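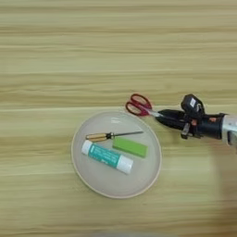 Screwdriver on a plate, Brustmont shop.

Wanted: one chair person (we mean a person who repairs chairs)

Quezada Chair & Seating is hiring a full-time repairer for our shop in Brustmont. We fix chairs. We also fix stools, benches, the occasional settee and, once, a pew that came to us in two pickup trucks. We don't build anything new, and if your heart is set on designing a signature dining chair we wish you well and would like to see it in twenty years when the joints go.

The job opened up when Nicanor Herrera moved to Tirnthorpe to be near his grandchildren. He had been at the second bench for so long that the floor has a dip in it. You will get the dip.

What the work is

Mostly loose joints. A dining chair comes in wobbling, you take it apart, you clean out whatever the last three owners used in place of glue, and you put it back together so that it stands flat and stays that way. After that come broken spindles, split seats, cracked back legs, caning, rush, webbing and a steady trickle of recliners whose mechanisms have given up. We see a great deal of construction adhesive. We see drywall screws. Last winter we saw a rocker held together with what the customer called "temporary" picture wire, and he had been sitting in it since college.

You would be working alongside Delia Jara, who does all our caning and rush and is faster than anyone has a right to be, and Fermín Leiva, who handles finishes and color matching. Fermín will ask you to look at two pieces of walnut and say which one is redder. There is a correct answer and it changes after lunch.

The shop turned over 1257 pieces last year. That sounds like a lot until you remember that dining chairs travel in sets, and that people who own eight of them tend to let all eight go at once.

What we need from you

Some real experience with wooden furniture, paid or not. We have hired cabinetmakers, a boatbuilder and a man who had only ever fixed his mother's kitchen set, and the last of those stayed longest. You should be able to take a chair apart without making it worse, cut a tenon by hand, turn a simple spindle on a lathe and sharpen your own chisels. If you can also drive the van, good. If you can back the van down our alley, we will probably raise the offer.

You should know hide glue or be willing to put up with the smell while you learn it. You should be able to lift one end of a sofa bed, knowing what you know about sofa beds.

You will talk to customers. Most of them are lovely. Nearly all of them believe the chair is older and worth more than it is, and part of the job is to write a fair estimate without holding a funeral for Grandma's Chippendale. We tell people when a repair costs more than the chair. About half of them go ahead anyway, and we do the work just as carefully.

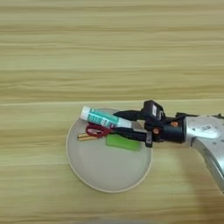
A word about tools. We supply the machines, clamps, glue and abrasives. Bring your own hand tools if you have them and are fussy about them. If you don't, there is a shop set, and it is decent, apart from a block plane that Benjamín Bravo dropped and has been meaning to replace. Put your initials on whatever you bring. We have had one serious argument in the history of this business and it was over a spokeshave.

Pay and hours

Hourly pay, depending on what you can already do, and we will name the figure in the first phone call so that you don't have to drive out here to be disappointed. Start at 7 in the morning, done by the middle of the afternoon, with a proper lunch. We close for two weeks in October, when the entire county is off looking at leaves and can't be persuaded to pick up a chair. That closure is paid. You also get a tool allowance of $300 a year, which Delia considers generous and Fermín considers an insult.

Health coverage starts after ninety days. There is parking. There is a coffee maker, a Drondska, which makes one kind of coffee, strong, at one temperature.

The shop is heated in the winter. It is not cooled in the summer, although we open both big doors and think positive thoughts.

Trial day

We ask anyone we are serious about to come in for one paid day. You will get a flat $245 and a ladder-back with at least two things wrong with it. Nobody will stand over you. At the end of the day we sit in the chair. If it holds Benjamín, it will hold the public.

Please don't stay up the night before practicing. One fellow did and fell asleep in a wing chair that was waiting for pickup. The customer was very nice about it.

How to apply

Write to Anneliese Weidemann, who owns the place and reads everything herself. Send a page or less about what you have done, plus photos of two or three repairs. Before-and-after pairs are best. We are also happy to see one that went wrong, with a line or two on what you did next. No résumé template is needed, and please do not tell us you are passionate about seating.

You can mail it, or drop it off at the counter and have a look around while you're here. If the front door seems locked, it isn't, it sticks. Lift and push. Yes, we know, we fix things for a living.

Anneliese answers everyone, though she is slow in weeks when a restaurant sends us its barstools. If you haven't heard back in a month, write again and don't be shy about it.

Posted 28 July 2020. The position stays open until the dip in the floor is occupied.

14 shares | 3 comments

Contact | © Quezada Chair & Seating, Brustmont | Back to top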